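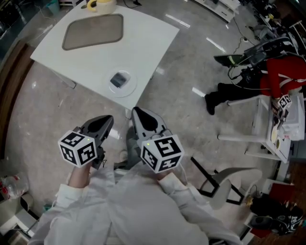
Figure 7.1 Two hand-held grippers, one in each hand, near a white table.

Chapter 7
Who Gets the Prize? Awards, Fans and the Argument That Follows

Every awards season produces two shows. The first one happens on a stage, with envelopes and speeches. The second one starts the moment the nominations are read out, and for my money it's the better of the two! People who haven't spoken since high school will argue for an hour over a supporting role. Somebody's aunt has a theory about the sound mixing. This chapter is about that second show, and I have been looking forward to it since Chapter 1.

We begin with a small case. The Ritstead Screen Awards give out 40 prizes a year, most of them to films made on very little money. On 24/11/2023 the shortlist for best lead performance went up on the festival's website, and Yoon-hee Woo was not on it. She had played a ferry pilot in Cultulik, a slow, funny, beautifully shot film that had run all summer in 2 theaters and sold out both of them most nights. By dinnertime her fans had written 887 comments under the list. A few were rude. A surprising number were long, careful and full of detail about scenes the writers clearly knew by heart.

Read those comments closely and you find several different complaints tangled together. Some fans said the voters had never seen the film. Others said they had seen it and preferred the kind of acting they always prefer, with tears and shouting (Woo barely raises her voice in the whole picture). A third group looked back through the old shortlists and asked why performers with backgrounds like hers turned up so seldom. These are separate claims, and each needs its own kind of evidence. Pulling them apart is the main skill you will practice here.

The voters had their defenders too. Gonçalo Frade, who reviewed the film warmly in July, argued that a crowded year leaves good people out and that a missing name doesn't prove bad faith. Crisóforo Cervantes wrote back that one missing name proves very little but a long run of them is worth a look. Their exchange is printed in full in Section 7.3, and it's great fun to read aloud with a partner.

Section 7.1 explains how a voting body is put together and how 80 ballots become a shortlist. Section 7.2 covers campaigns: the screenings, the lunches, the glossy mailers. In Section 7.4 we follow Haris Rind and Seung-woo Wi as they rewrite the rules for a student festival and run into trouble with ties.

Before you read on

Think of a performance you loved that won nothing. Write down what you would say to a voter who had never seen it, and keep the page. You will need it again in Section 7.3.

Key terms: shortlist, snub, voting body, campaign, ballot, eligibility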